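Subject: Re: [nillavdale-quilters] Wool or cotton wadding for the big one?
From: Liv Sjöberg

Hello all,
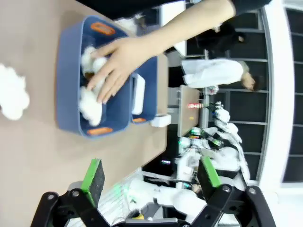

White stuffing in the blue bin with the orange handles

Sorry for the slow answer, I've had a houseful since the start of September and the sewing room has been a bedroom. I did read everything though, and I have Opinions, so put the kettle on.

Marian wrote:

> I'm at the stage of choosing what goes in the middle and I'm going
> round in circles. The top is finished (hooray) and it's for my son's
> bed, so it will get sat on, slept under and probably eaten off. My
> mother only ever used old blankets. The shop says wool, my sister
> says cotton, and the woman at the Plinalier stall told me to use
> whatever is on offer. Also, does anyone prewash? I tried it once
> and ended up with something like porridge.
> Marian

First of all, well done on finishing the top! How many of us have three of those folded in a cupboard, waiting for a day when we feel brave. (Four, in my case. I counted when I was moving them off the spare bed.)

For a bed that gets real use I'd go for cotton every time. It's heavier, it lies flat, and it doesn't slide about while you're basting. I made one with wool for my own bed and it's lovely, very light and warm, but I'm forever nervous about who is going to put it in the machine. A teenager will put it in the machine. He'll put it in on hot with his football socks, and then you'll be writing to this list again in a very different mood.

As for prewashing, I don't, not any more. I like the bit of crinkle you get after the first wash, it makes the thing look as if it has always lived in the house. If you want it to stay smooth then buy one that says on the packet it's been pre-shrunk, and save yourself the porridge. I've had that porridge too. It took me an evening to get it out of the filter and my husband still brings it up.

The blanket idea is a good one and I wouldn't laugh at your mother. My grandmother's quilt has an old grey blanket in it, and it has outlasted two mattresses and a sofa. It's murder to hand quilt through though. I tried to mend one corner last winter and bent two needles before I gave up and tied it with crochet cotton, and you know what, the ties look fine. If your hands aren't what they were, do think about tying. Every four inches or so, double knot, leave the tails long enough that they don't work loose.

Do look at how far apart the packet says you can quilt, whichever you choose. I ignored it on the green one and it went lumpy down one side, and there's nothing to be done about that afterwards short of unpicking the lot. I had 2,198 pieces in that top so I was not in the mood for unpicking.

Prices, for whoever was asking: I paid 55 for a king size cotton from Engebretsen, postage included, and it was big enough that I got a cot quilt out of the trimmings. Keep your trimmings, by the way! The long strips can be joined with a big loose herringbone stitch, edges just touching and never overlapped, and the small bits go into pincushions and the odd rabbit.

One more thing and then I'll stop. If anybody still has the Bitmont pattern with the curved border, could I borrow it for a week? I lent mine out and it's gone off into the world. I can pay the postage both ways, or swap it for a tin of buttons.

Marian, let us know what you go for, and please send a photo of the top before you quilt it, I want to see those colours.

Love to all,
Liv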